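Kestwood Table Sets: Frequently Asked Questions
Last updated August 2026

General

What does the Kestwood set contain?
Each set contains shallow round dishes and display fruit for showrooms, staged kitchens and teaching rooms. The fruit is for display only. Tables are ordered separately from the Bowen range.

Which tabletop finish should I order?
White is the standard finish. Specks and crumbs are easy to see on it, so plan on wiping it more often than a patterned top.

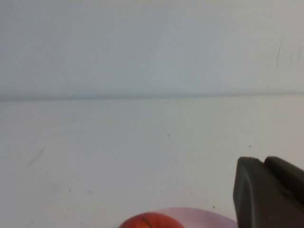

Orders of 2 or more tabletops ship on a pallet. Single tops ship by parcel carrier under order code 494. The code must appear on any return label.

Can I leave a gap between the table and the wall?
Yes. Allow two inches if the wall is painted. A table pushed hard against paint can leave rub marks, and these are not covered by the warranty.

How should the fruit be arranged?
Set the largest piece first and place the round pieces against it. A banana laid on its side will hold an apple inside its curve. The dish can stay empty next to the group until it is needed.
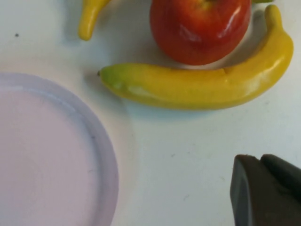 Care and cleaning

How do I clean the tabletop?
Remove dry crumbs with a soft brush before using a damp cloth. Wiping grit across the surface causes fine scratches. Gray scuffs usually respond to Plurkeo cream applied with light pressure. Leave it for five minutes, then rinse.

How do I clean the dishes?
Wash by hand in warm water with mild soap. Debris collects where the floor meets the rim, so run the cloth around the inside edge last. Do not use scouring pads.

Can the fruit be washed?
Wipe with a damp cloth. Do not soak. Fingerprints show most on the glossy pieces.

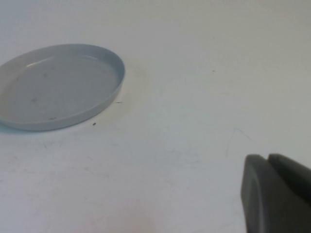 Replacements and returns

Can I buy a single dish or piece of fruit?
Yes, through Hotadel. Individual pieces will be listed from September. Colors may vary slightly between batches.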